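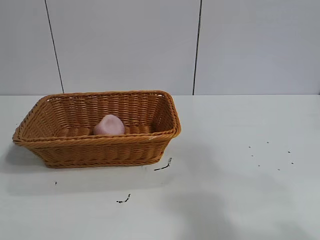
Basket on the tabletop, with the pink object inside.

To: Purnmont Endpoint Notices list
Date: July 17, 2025
Subject: Re: Unapproved installers posing as the Kivi desktop client

Subscribers are asked to read this reply together with the earlier notice, quoted here in part.

> The security office has received reports of an installer
> offered on download sites as "Kivi Desktop." The Kivi note
> service is supplied to our offices through the browser only.
> Please do not install the program. Further guidance will
> follow when the affected machines have been examined.

The examination is complete. The installer was found on 46 computers, 20 of them at the Stollelcombe office. It opens the ordinary Kivi web page in a plain window, so users had little cause for suspicion. After 4 days it creates a scheduled task under the name "Skorkau Update" and contacts an outside server. On 3 machines a second program had been downloaded. Those machines have been withdrawn and will be rebuilt from the standard image.

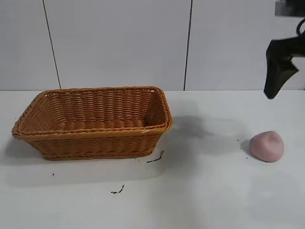 Removal of the installer does not remove the scheduled task. The two are stored separately, and the uninstall routine deals only with the first. Local administrators who have already removed the program should therefore check the task list as well. A suspect file must also be moved to the quarantine share and not left on the user's desktop. Please record the computer name and the file path before moving anything.

Users who entered a password in the false client should change it from a different computer. Saved browser sessions should be signed out at the same time. Requests for a desktop version of Kivi will continue to be declined until the supplier offers one and it has passed review.

Reports should be sent to the security office and not to this list, as attachments are removed from list messages.

Security Office, Purnmont

This archive uses cookies to remember your display settings. By continuing to browse, you accept their use.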